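# The Blue Thing from Clemanlow

My uncle left me 648 dollars and a cardboard box, and I spent the money first, so by the time I got around to the box I felt I owed it some attention.

It was mostly paper. Bus schedules for Edton, a menu from some place called Grimari with the soups crossed out, letters he'd never mailed to a man named Eilif Hellström. I read two of them sitting on the kitchen floor. They were about chess — and then, halfway down the second page, they weren't about chess at all.

So I called Tin-yau Mak, who'd worked the ferry with him for years.

"Is there something knitted in there?" he asked. "Dark blue?"

I dug down past the schedules and there it was, at the very bottom, smelling like a closet.

"He wore that all January," Tin-yau said. "The winter they were both at Clemanlow. Eilif gave it to him and then went home, and your uncle said he'd write."

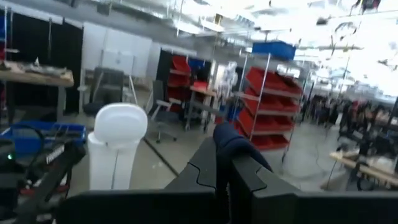
*Something soft, in navy blue.*

I asked if Eilif was still around. Tin-yau thought so, last he'd heard, still in the yellow house up the hill from the landing (he was fuzzy on the number, 4 or maybe 14).

Well, I had no money left, like I said. But I had a car and most of a tank, and the ferry takes cash. I put the letters in a grocery bag, all of them, even the ones about chess. I pulled the blue thing down over my ears and went to look for my keys.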